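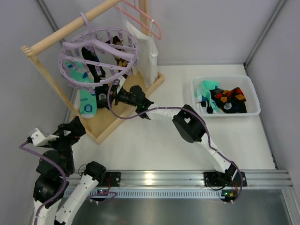

Hosting Operations, Oltuvham Technical Services

Moving 1,340 mailboxes to a new mail server

Jul 8, 2019

The Hosting Operations department recently finished transferring all customer mailboxes from the old shared mail server to the new cluster, known internally as Ukik. Jailson Nogueira, who led the transfer, and Tainá Damasceno, who manages customer support, met with us to discuss how the work was planned and what customers should still check in their own settings.

According to Mr. Nogueira, the old server had reached the end of its supported life. "We could have kept patching it for another year," he said. "The operating system vendor had already stopped issuing updates for the mail packages we depended on, and I did not want to explain that to a customer after an incident."

The team moved 1,340 mailboxes in batches of 80, always overnight. Each batch was copied once while the old mailboxes were still in use, then copied again after the DNS records had been changed, so that messages delivered in between would be carried over. The time-to-live value on the MX records was lowered several days ahead of each batch.

Mr. Nogueira said the most difficult part was the filtering rules. Customers on the older Jurkudora webmail had built up rules over many years, and the new system reads them in a different format. "Most converted without trouble," he said. "Rules that forwarded to an outside address and also kept a local copy did not. We rewrote those by hand – there were 20 of them – and tested each one with the account owner."

Ms. Damasceno's staff dealt with the questions that followed. The most common concerned phones and desktop programs that still had the old server name saved. "People see a certificate warning and accept it, or they keep typing the password until the account is locked," she said. "We ask them to stop and look at the incoming and outgoing server names first. Both need to be changed. Many people change only the incoming one, and then they can read mail and cannot send it."

She added that an account is locked after 3 failed attempts and opens again by itself after 20 minutes. Customers who cannot wait may ask the support desk to release it, provided they call from the number listed on the account.

The Assunção office was moved last, at its own request, so that its billing run would not be interrupted. Its shared calendars were exported separately and are now in place, although color labels have to be set again by each user.

The old server will accept connections in read-only mode until October. After that it will be shut down and its disks erased. Mr. Nogueira advised customers who keep mail in local folders to make their own backup before then. "Local folders were never on our server," he said, "so we have no copy to restore."

Requests for help with mail settings should be sent through the customer portal under Email, Account Access.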